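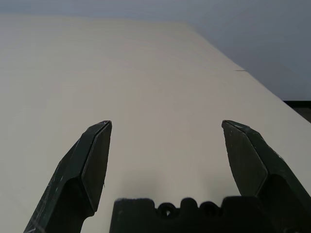

**Shirin Daneshvar**, Product Documentation, Nimton

# Rorkus 19 Hardwax Oil, Matte

Rorkus 19 is a solvent-reduced hardwax oil for interior wood: tables, desks, shelving, stair treads and cabinet fronts. It soaks into the surface and leaves a thin wax layer on top. It does not form a thick film, so worn areas can be recoated without stripping the whole piece.

Item number 1379. Supplied in cans of 1 liter and 4 liters. The small trial tin was dropped from the range in April.

## Suitable surfaces

- Solid hardwood and softwood, bare and sanded
- Veneer with a sound glue line
- Wood previously finished with Rorkus 19 or Wondwood Base Oil

Not suitable over varnish, lacquer, paint or melamine. Teak and other oily woods must be wiped with denatured alcohol and left for 30 minutes before the first coat. Test on a hidden area.

## Preparation

Sand in steps to 150 grit. Floors may be left at 120. Do not go past 180 on tabletops; the oil needs an open surface, and a polished one will take up too little. Vacuum, then wipe with a dry lint-free cloth. Tack cloths leave a residue that shows up as pale spots.

## Application

1. Stir from the bottom of the can until the matting agent is evenly mixed. Do not shake.
2. Apply a thin coat with a short-nap roller or a white pad, working with the grain.
3. Wait 10 minutes, then buff off all remaining oil.
4. Leave overnight with the room ventilated.
5. Apply a second coat, using half as much oil as the first.

End grain may need a third coat. Work between 60 and 77 °F.

Cloths soaked with oil can catch fire on their own. Lay them flat outdoors to dry or store them under water in a closed metal container.

## Drying and use

Dry to the touch after 8 hours. Light use after 24 hours. Full cure takes 14 days, and during that time the surface should be kept free of water, rugs and table mats.

## Care

Clean with a damp cloth and Soltani Neutral Soap. Avoid ammonia, bleach and microfiber pads sold as erasers. Dull patches can be scuffed with a gray pad and given one thin coat.

## Wear test

Our bench test runs a loaded felt pad over oak panels for 2000 cycles. Panels are checked for gloss change and water spotting. Results by batch are available on request from Aled Lougher, technical sales.

## Storage

Keep the can tightly closed and free from frost. If a skin forms, cut it out and strain the rest before use. Do not stir it back in.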